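Ticket 1282: "Handmade" card does not stay upright next to small cake
Opened by: Tadhg Brennan
Site: Latville
Category: Cake display, table setup
Status: open, waiting for supplier

Problem
For the small pink cake we must have the card with the word "Handmade" standing in front of the plate. The card is thin and it falls on its face or on its back after a short time. The customer (Mulcahy bakery) wants to read it from the front side of the table, so lying flat is not acceptable for them.

What I tried already
1. I folded the bottom of a spare card by 8 mm to make a foot. It stood for 14 minutes, then it went down slowly.
2. I leaned the card on the edge of the plate. It stands, but it hides the berries, and it slides when somebody touches the table.
3. I put a small piece of putty under the card. This was the best result, but the putty left a mark on the yellow mat and I could not clean it completely with warm water.

State of the table on May 2, 2020
Yellow mat on the white table, cake on the round white plate, card with black border.

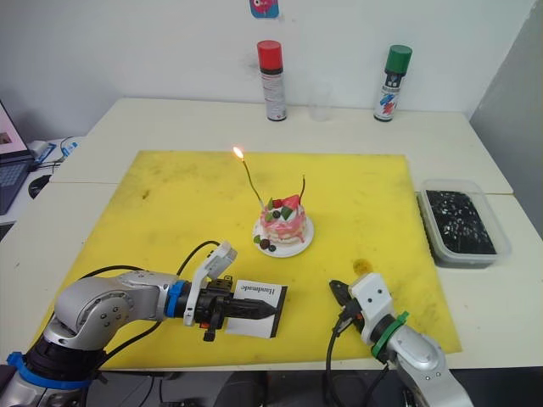
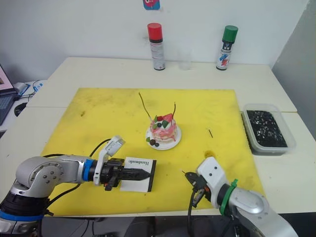

Second problem, candles
In the first picture one thin candle is burning and leans out to the left, and the other one is not lit. I ask that we decide one thing for all cakes: both lit, or both not lit. Also the spray cans at the wall should be moved away before any candle is lit. I do not know what is in them, but I would not keep them on the same table with a flame. I added this to the setup sheet.

Questions to Plisari support
- Do you have the same card in a thicker paper? The order from September was stiffer, I believe.
- Is there a small clear holder which fits this card size? The holder in your Nellelach set is too wide, and the card turns inside it.
- Can the mat be cleaned with alcohol, or will the yellow color come off?

Comment, later the same day
I tested a slot cut in a cork. The card stands well and it did not fall in 40 minutes, also when I closed the door strongly. But the cork looks not nice beside the cake, and Mulcahy will probably say no. I keep it as a temporary solution until the holder question is answered.

Please do not close this ticket before the reply from Plisari. If you need the card dimensions, write here and I will measure it again.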